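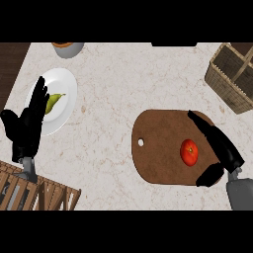 Abb. 9: Simulierte Küchenszene mit zwei Armen, linker Greifer am Teller, rechter Greifer geöffnet um die Tomate auf dem Schneidebrett. Bild: A. Damasceno / W. Rocha, Projekt Kiltex

5.2 Fehlerfall: verfrühtes Schließen des rechten Greifers

Von den 2,473 in der Simulation ausgeführten Episoden wurden 177 durch die Sicherheitsüberwachung abgebrochen. Der größte Teil dieser Abbrüche geht auf einen einzigen Fehler zurück, der erst bei der Durchsicht der Protokolle im August auffiel. Er betrifft Aufgaben, bei denen beide Arme gleichzeitig ein Lebensmittel anfahren (Abb. 9).

Die Ablaufsteuerung Bittencourt vergibt für jeden Arm eine eigene Freigabe zum Schließen. Beide Freigaben wurden jedoch über denselben Nachrichtenkanal verschickt, und die Armkennung wurde beim Empfänger nicht geprüft. Meldete der linke Arm, dass seine Greifposition erreicht sei, begann auch der rechte Greifer zu schließen. In der Anordnung aus Abb. 9 ist das besonders ungünstig: Die Finger stehen V-förmig um die Tomate, der obere ist lang und angewinkelt, der untere kürzer und liegt am Rand des Bretts. Schließt der Greifer, bevor der Arm die Endlage erreicht hat, trifft der obere Finger das Objekt seitlich. Je nach Reibungswert rollte die Tomate vom Brett, oder der untere Finger wurde gegen das Brett gedrückt, bis die Kraftgrenze ansprach.

Der umgekehrte Fall trat seltener auf. Der linke Arm fährt den Teller in der Regel zuerst an und ist meist in Position, wenn die Freigabe des rechten eintrifft. Ein falsches Signal bleibt dann ohne Folgen und ist im Protokoll nur am Zeitstempel zu erkennen. Wir gehen deshalb davon aus, dass der Fehler häufiger vorlag, als die Abbrüche zeigen.

Die Kollisionsprüfung von Skevthorpe hat in keinem dieser Fälle vor dem Kontakt angesprochen. Sie behandelt das jeweilige Zielobjekt als zulässigen Kontaktpartner, und zwar unabhängig von der Phase der Bewegung. Für den Betrieb an realen Armen ist diese Regel zu großzügig.

Geändert wurden 2 Punkte. Die Freigabe enthält nun die Armkennung und verfällt, wenn sie nicht innerhalb eines Regelzyklus bestätigt wird. Außerdem ist der Kontakt mit dem Zielobjekt erst nach Erreichen der Endlage erlaubt. Eine Wiederholung der abgebrochenen Episoden mit diesem Stand läuft noch; die Ergebnisse sind in Tabelle 4 nicht enthalten.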